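Malano drink-making prop kit – our club's review

Our robotics club picked up the Malano kit for the December challenge, where an arm has to put together a glass of lemonade by teleoperation. I love it! The lemon slices are flat and bright, the yellow knife is light, and the clear plastic ice cubes are the best part of the whole box – slippery, see-through and just mean enough to teach you something.
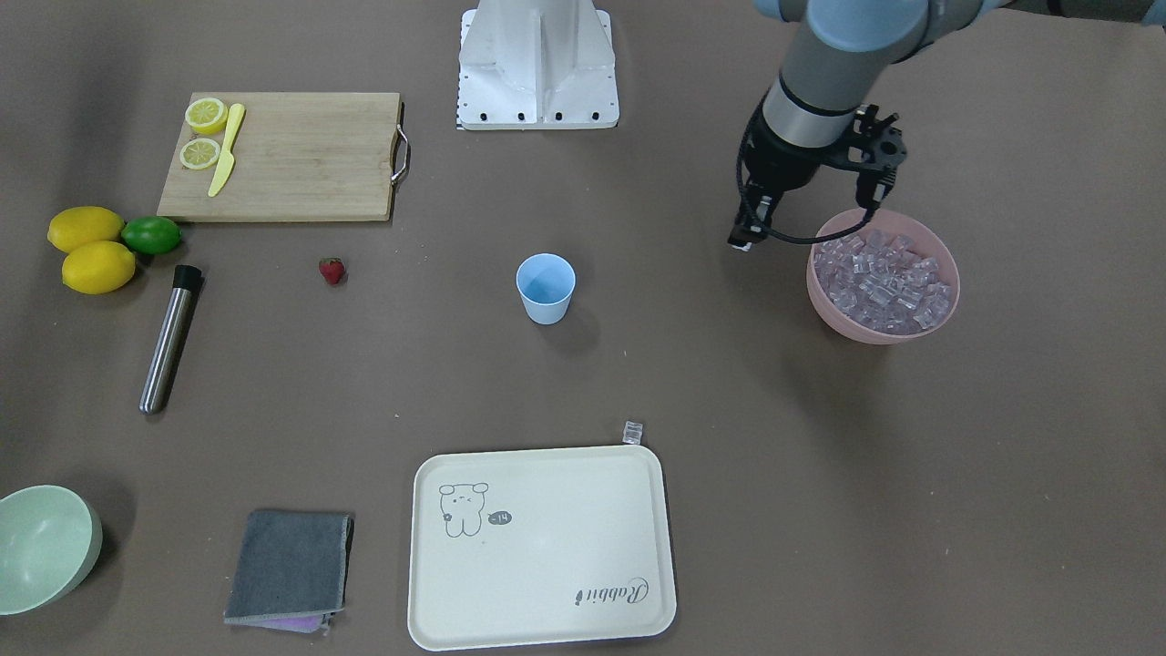
We ran 74 tries at moving one cube into the paper cup, and got 30. Our newer members figured out within one Thursday session that coming straight down on a cube works much better than sliding in from the side.
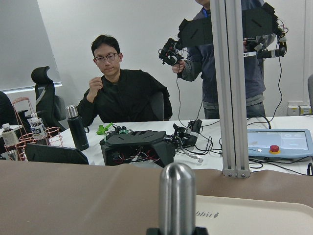

Oriana Farías

Two gripes. The cup tips if you brush it, so buy spares, and the instruction sheet is tiny. Everything else has held up through over 3,000 practice moves, and Hafþór Overgaard already wants a second kit for the Urthorpe meet. I'd say yes – get the extra ice too!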